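4.3 Packing the Brosta dehumidifier for return or storage

Follow this section if the unit is going back to the Bivcombe service centre, or if it will not be used between October and spring. Keep the original carton if you have room for it. Replacement cartons are supplied flat (part no. 189) and can be ordered from Rumura.

Before packing

1. Switch the unit off at the control panel and wait for the fan to stop.
2. Unplug it at the wall.
3. Empty the water tank, wipe it out and leave it open for 30 minutes.
4. Take out the air filter and brush off any dust. Refit it.
5. Wind the mains lead loosely and fix it with the strap on the back panel.

CAUTION: Keep the unit upright at all times. If it has been laid on its side, stand it up for 10 hours before switching it on again.

Making up the carton

6. Open the flat carton on a clean table and square up the corners.
7. Fold in the two short bottom flaps, then the two long ones.
8. Run tape along the centre join and at least 5 cm up each side.

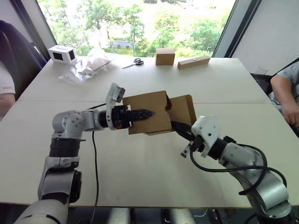 Fig. 12 Folded cardboard held in an open box shape

9. Turn the carton the right way up and put in the lower foam tray – the recess faces upwards.
10. Lift the unit by the side handles and lower it into the tray.
11. Fit the upper foam tray and close the top flaps. Tape as in step 8.

NOTE: Do not use staples. They can pierce the tank.

For returns, write the returns number on the top of the carton and on one side. Put a copy of your receipt inside, under the top flaps. Parcels without a returns number are held at Bivcombe until the sender gets in touch.

For storage, choose a dry place away from frost. Do not stack anything on top of the carton.

When you take the unit out again, check the lead for damage before plugging it in, then go to section 2.1.

Section revised Apr 28, 2020. Text: Jianguo Dai.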